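News > Community > Vorkdale

Vorkdale clothing swap returns to the old Korkuten mill

2023-05-24

Anyone in Vorkdale with a closet that won't quite shut will be glad to hear that the spring clothing swap is coming back to the ground floor of the Korkuten mill, and this time it has a bit more elbow room than it did in February, when the line for coats went out the door and halfway down the ramp.

That winter swap moved 1,259 pieces in a single afternoon, which pleased everybody except perhaps the people folding. Entry is $5 for a family, children come in free, and you may take home as many things as you bring, whether that is two sweaters or a whole carload.

Oyewole Tailoring will be back with its mending corner (bring your own buttons if you're fussy about them, as plenty of us are), and the Drillenau bakery is sending 300 rolls, so do come hungry.

Dark clothes are especially welcome, with black pants and plain long-sleeved tops always the first to go.

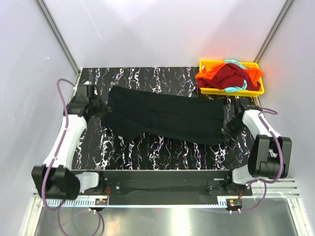
What to bring

Clean clothes in any size, on hangers if you can spare them. Shoes should be tied together in pairs. Please leave pillows and bedding at home this time, as the mill simply hasn't the shelves for them.

Filed under: Community, Things to Do

Get Vorkdale news in your inbox every morning. Sign up for our free newsletter.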